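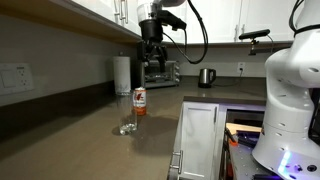

Need opinions on worktop clutter before I lose the will. Moved the kitchen bits round over the weekend and still can't decide where the kettle lives. It's plugged in on the back wall under the right hand cupboards, kitchen roll stood in the corner, toaster oven out too. Other half wants the toaster oven in a cupboard. I say no chance, used every day. Thoughts?

pirkesley_pete
Leave the kettle. Toaster oven away when cold. Mine's in a base unit, 13 seconds to get out, not exactly a hardship

Touran Bahrami
Disagree Pete. You'll put it away twice then never again. Had ours in a cupboard since November and we just stopped using it. Back on the side now.

jilinholm
Kitchen roll is what I'd move. Corner's wasted on it. Get a holder that screws under the wall units and you've got the corner for the toaster oven

grorker
not under the units if theres steam from the kettle, goes all limp. inside of a cupboard door, done

jilinholm
Never had limp kitchen roll in my life

OP
Ha ok. Trim under the cupboards is wood coloured, not keen on putting screws in it tbh. Door might work. What about heat from the toaster oven though, does it want a gap at the back?

Touran Bahrami
Check the booklet, they all differ. And mind what's above it, mine was marking the unit so I pulled it forward a bit.

pirkesley_pete
Another vote for the cuboard then

grorker
you would say that

OP
Right, toaster oven stays out, kitchen roll going on a door. Will measure up tonight and report back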